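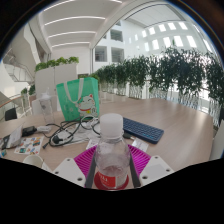 Handout 5: Budgeting for Hand-Held Grippers

Last updated 1 Dec 2024

The quote is the cheap part. Our practice budget is $1,209 for one Skelongate gripper, and Manouchehr Parsa will ask where you put the spare grip pads. "Miscellaneous" loses marks.

Price these separately:
- two sets of finger pads
- chargers and cables – they breed
- table time, 7 hours minimum

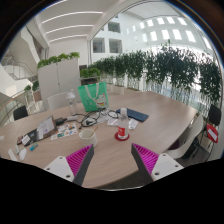
Bottles and mugs go under consumables, even if you plan to drink out of them later. Shipping gets its own line, as does the adapter Uken forgot to pack. Draft budgets go to Czesław Kaczmarczyk by January, in a spreadsheet that adds up.

2 comments | 7 shares

We use cookies. Accept / Settings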